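1/ I've been repairing and refinishing secondhand furniture in my garage for six years. People keep asking how I decide what a piece should cost, so I'm putting my method in one thread. It's long.

2/ Start with what you paid, including gas and the truck. I bought a dresser in Hivon in March for $100 and spent most of a day and a tank of gas getting it home. If I'd priced it off the $100 I would have lost money and not noticed.

3/ Write down hours as you work. I keep a cheap notebook on the bench and put the start and stop time on the page for that piece. Going back later and guessing always comes out low. I used to leave out sanding between coats, and on a big table that can be an entire evening.

4/ Supplies count even when you already own them. Sandpaper, rags, glue, mineral spirits, the last third of a can of shellac. I charge a flat supply amount per piece by size: small, medium, large. I update those amounts once a year when I do taxes.

5/ The Hivon dresser, start to finish: $100 purchase, then truck, supplies, new runners for two drawers, and my time at my usual rate. Total came to $406 before any profit. I listed it at $900 and took $840 from a couple who drove in from Milel.

6/ Some people will say $900 is too much for a used dresser. They can buy a different dresser. It was solid walnut with dovetailed drawers and it will be around for another sixty years.

7/ Check sold prices, never asking prices. Anybody can ask for anything. I look at what similar pieces went for within a two-hour drive, because shipping furniture changes all the math. Prices in Anier run a good bit higher than they do here. Prices in Milel are about the same as mine.

8/ Condition matters in ways buyers don't always say out loud. In my experience:
Smell will kill a sale faster than a scratch.
Drawers that stick will get you a lower offer on the spot.
A wobble makes people think the whole thing is bad.
Old water rings bother some people and others like them.

9/ For smell: empty it, take the drawers out, leave everything outside in the shade for a few days, then seal the inside surfaces with shellac. Baking soda has never done much for me. If there's a cigarette smell in the back panel I replace the back panel.

10/ For drawers: rub plain paraffin on the runners. A candle stub works. Do this before you show the piece to anyone. It takes two minutes.

11/ Pieces I no longer buy: particleboard of any kind, anything with peeling veneer across the top, upholstered chairs, and pianos. I was given a piano once. It cost me money to get rid of it.

12/ I did one job on commission for Insaurralde, a small lunch place that wanted a long counter refinished. Quoted $354 for stripping and three coats of finish. There turned out to be paint under the varnish. I ate the extra hours and now every quote I write says what happens if I find something unexpected.

13/ Color. Paint sells faster than bare wood around here, but only on pieces where the wood wasn't much to begin with. I won't paint walnut or cherry. For cheap pine nightstands, blues and greens move first. Teal has held up for me longer than I thought it would. I do like it next to a warm brown.
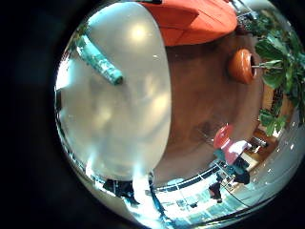
14/ Haggling. Decide your lowest number before you post the listing and write it in the notebook. When someone makes an offer, look at the notebook. I come down a little for people who show up on time with cash and a blanket for the truck. I don't hold pieces without a deposit.

15/ If something sits for a month, I redo the listing before touching the price. New first line, measurements at the top, and I add the word people would search for. "Sideboard" and "buffet" bring in two different groups of buyers. Second month, I drop it ten percent.

16/ Measurements, since I brought them up: width, depth, height, and the inside of the drawers. Put all of them in. It saves a lot of messages, and it saves people driving out for a thing that won't go up their stairs.

17/ Someone asked whether this is a full income. For me, no. It covers the garage, the truck and part of the groceries. I have a regular job in the mornings.

18/ I'll do another thread on stripping old paint, including how I test for lead first. If there's a certain finish you want covered, reply to this one and I'll add it to the list.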